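About Drandside Blocks

We make blocks. People tend to wait for the rest of the sentence, so let's get it out of the way: there isn't one. Drandside makes small, plain, colored cubes for stacking, and has done so long enough that our relatives have stopped asking what we plan to do next.

The company began on the second floor of a former button warehouse in Vinwood, where Jae-in Ahn had rented a room to write a book about play. The book reached page 9. The cubes cut to illustrate the first chapter kept disappearing into the coat pockets of visiting parents, and by December there was a waiting list and no second chapter.

We still sell those cubes. The starter box is called the Kravchuk, after the street we were on at the time, and the big classroom crate is the Flostovton, after a school district that ordered 200 of everything and then called to ask what everything was. 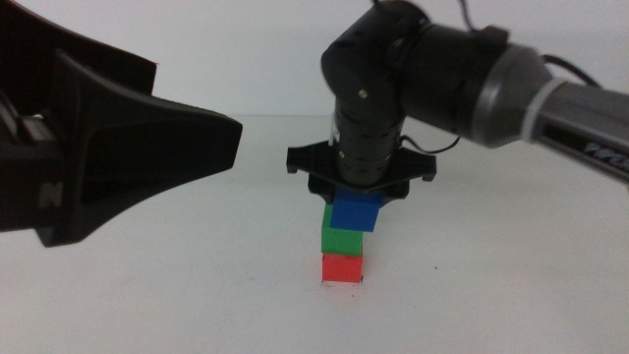
Color takes up more of our meetings than you'd hope. Red, green and blue were settled early. Yellow took 2 years and cost us a perfectly good supplier. Purple has been proposed every spring and will be proposed again. We don't print letters, numbers or cheerful animals on anything — a child who wants a giraffe can say it's a giraffe, and most of them do.

We get asked what age the blocks are for. The label gives the official answer. The unofficial one is that we sent a Kravchuk box to an accounting office as a thank-you and received an order for three more, along with a note about fairness.

Today we ship 300 crates in a good month and reply to letters in a bad one. If you lose a cube, write to us with the color and we'll mail you another. If you find one of ours under a couch you bought secondhand, keep it.

Visitors are welcome at the Vinwood shop from nine until four. The bell sticks, so knock.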